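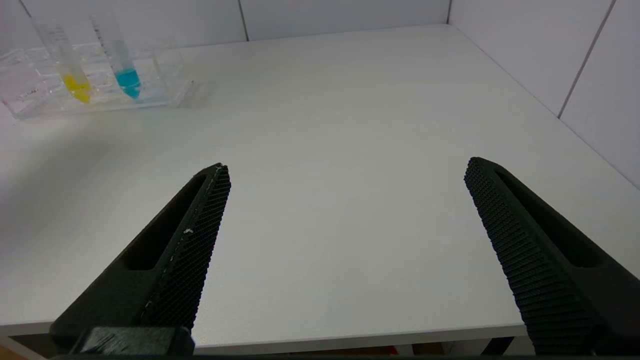
Tubes, Racks and Benches: Your Questions

Welcome to the part of the Kenditz Open Bench site that gets the most visits, at least according to Lesia Shevchuk, who keeps the inbox. We've gathered up the things people ask before their first evening with us (and quite a few they ask after their tenth!). If yours isn't here, do write, and please don't feel silly about it.

What kind of tubes do you use?

Mostly the plastic conical ones with a screw thread at the top. The narrow bottom is a lovely thing when you only have a little liquid, because it all gathers in one place where you can see it and get a pipette to it. They won't stand on their own, though, so if you've only ever used flat-bottomed beakers at home, give yourself a minute to get used to always having somewhere to put the tube down.

Do I need to bring my own?

No, please don't. We go through some 1,000 tubes a year and buy them in bags, and when outside tubes get mixed in, the caps don't always match. I once spent most of a Friday evening trying lids on one after another like shoes, and I wouldn't wish it on anyone.

How do I read the scale?

Turn the tube so the numbers face you the right way round, bring your eye down level with the liquid, and read the bottom of the curve. Bending your knees is much better than lifting the tube up, which tips it more than you'd think. If the numbers look backward, you're reading them through the plastic from the far side, and a little turn will sort that out. 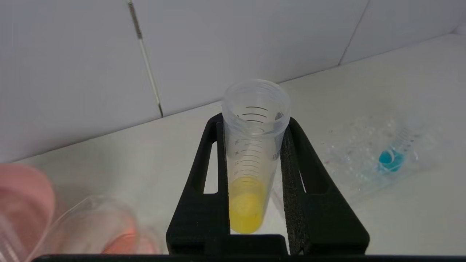 Numbers seen from the back of the tube, with the yellow liquid below the lowest of them.

What if my liquid doesn't reach the first number?

That's perfectly all right, and very common with the beginner color sheets, but please don't guess at a figure and write it down as if you'd measured it. Put "below first number" in your notes, or use a pipette if the sheet asks for an exact amount. Inna Fedoruk checks the sheets and she would far sooner see an honest blank than a made-up decimal.

Should the cap be on or off?

Off while you're adding or drawing something out, on for everything else, including walking over to ask a question. Lay the cap down with the open side up on a clean wipe. And when you put it back, start the thread gently with two fingers. A cap that goes on crooked feels tight and then leaks all over your sleeve, as Prasetyo Ngau will happily tell you if you ask about his good gray sweater.

Why clear racks? I can hardly see them!

I know, I know. We had solid-colored ones for years, and they were easier to find but harder to work with. With a clear rack you can check how full a tube is without pulling it out, and you notice a drip at the bottom right away. Keep yours toward the back of the table, on the side you don't reach across, and you'll stop bumping it within an evening or so.

Does it matter where the tubes go in the rack?

Only to you and whoever shares your table, but settle it before you start pouring. Most people go left to right in the order of the sheet. Illia Pasichnyk leaves a gap between finished tubes and waiting ones, and plenty of us have copied him. Labels go on the tube, never on the rack, because racks get moved and borrowed and rinsed and the label ends up belonging to something else entirely.

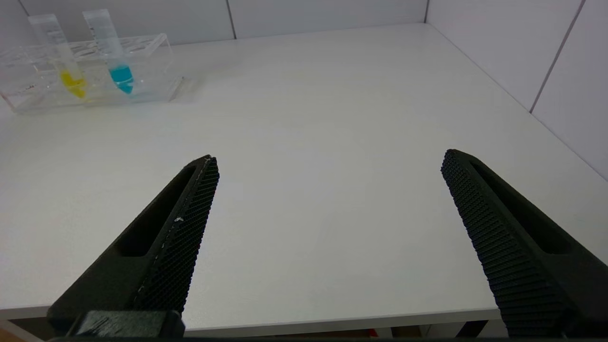

As for the table itself, we like plain white tops. Pale drops are easier to spot on them than on wood, and you can hold a tube low over the surface to compare one shade with another. Keep bags and coats off, please, and leave yourself some clear space in front to work in.

How do I clean up when I'm done?

Empty your tubes into the jug your sheet names, cap them, and drop them in the used bin. Rinse the rack in lukewarm water, shake it, and stand it upside down on the towel. No scrubbing pads! They leave tiny scratches and the plastic goes cloudy. The tabletop gets a damp cloth first and a dry one after.

Can I reuse a tube the same evening?

For the color sheets, yes, after two good rinses. For anything that will be compared between tables, take a new one.

Can my group book all the tables?

You can, any month except December, when the Horgate families have the room. Hryhorii Yatsenko looks after the bookings and will want to know your numbers and whether anyone needs a lower table or a stool.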